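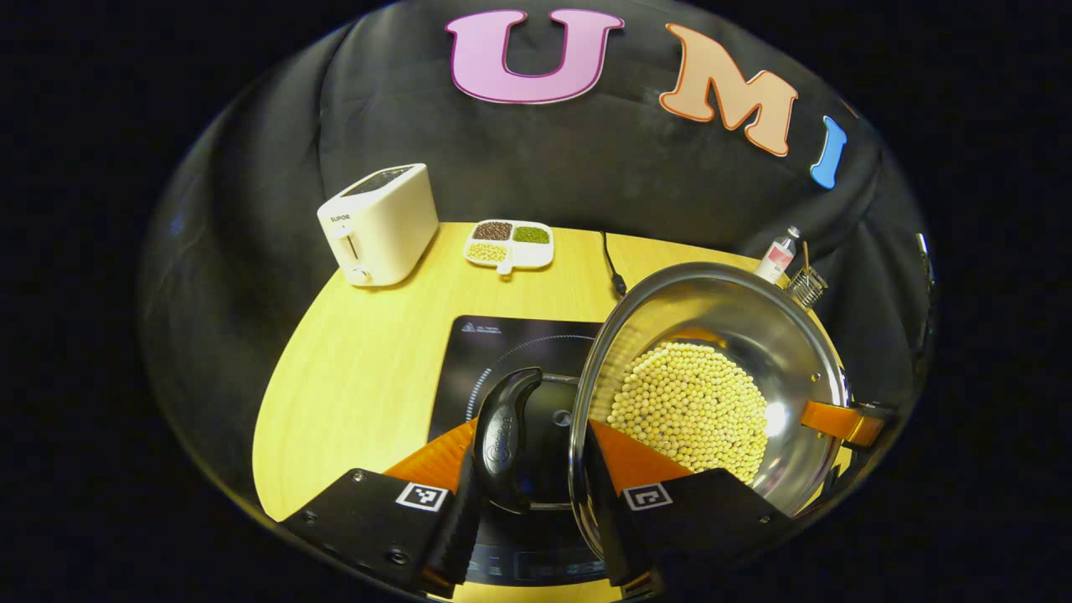

Lorna Petrakis
Recording Secretary, Figueroa Court Housing Cooperative

Minutes of the Members' Meeting, 2026-01-31

Quorum was confirmed by the chair. The November minutes were approved with one correction: under Item 4, "return line" should read "supply line."

1. Boiler

The Skukmont boiler was restarted after the burner service. The supply temperature is now set at 186 degrees and is holding with the outdoor reset disabled. Members in the north stack report that bedroom radiators remain cool in the early morning. The maintenance lead attributed this to air in the risers and will bleed them from the top floor down. Outdoor reset stays off until that work is complete.

The service contractor found scale on the low-water cutoff. The part was cleaned and put back in service. Replacement is recommended before the next heating season. A written quote has been requested and will be circulated with the agenda for the next meeting.

2. Water metering

Votex submitted a revised proposal for individual unit meters. The revision drops the monthly reading fee but lengthens the contract. Several members objected to the automatic renewal clause. Discussion followed on whether meters can be fitted in the units where the kitchen and bathroom are fed by separate risers. Votex's proposal assumes a single entry point per unit.

Motion: to return the proposal to Votex with a request for pricing on units with two entry points, and for removal of the renewal clause. Moved, seconded, carried. Two abstentions.

3. Warkel Street entrance

The door closer has been adjusted again. The latch still fails to catch when the vestibule heater is running. The locksmith believes the frame has shifted and that further adjustment of the closer will not help. Shimming the strike plate was approved as a temporary measure. A permanent repair will be priced with the spring masonry work.

Members are asked to pull the door shut behind them – the intercom does not signal when it is ajar.

4. Storage lockers

Some 80 lockers have been checked against the assignment list. Six carry padlocks with no name on file. Notices will be posted on these and left up for a full month. Locks will not be cut before the next meeting.

A member asked that bicycles be allowed in the corridor outside the locker room. The request was declined under the fire code.

5. Common room kitchen

The outlet beside the sink has been replaced with a ground-fault type. The toaster and the kettle should not be run on the same circuit – the breaker serving that wall also feeds the hallway lights. An electrician's estimate for a separate circuit was judged too high, and a second estimate will be sought.

6. Other business

The recycling pickup schedule is unchanged. The question of short-term sublets was deferred, pending a reply from the attorney on the wording of the bylaws.

Actions

Maintenance lead: bleed north stack risers; shim strike plate, Warkel Street door.
Secretary: letter to Votex; locker notices.
Chair: second electrician's estimate; follow up with attorney.

Meeting adjourned.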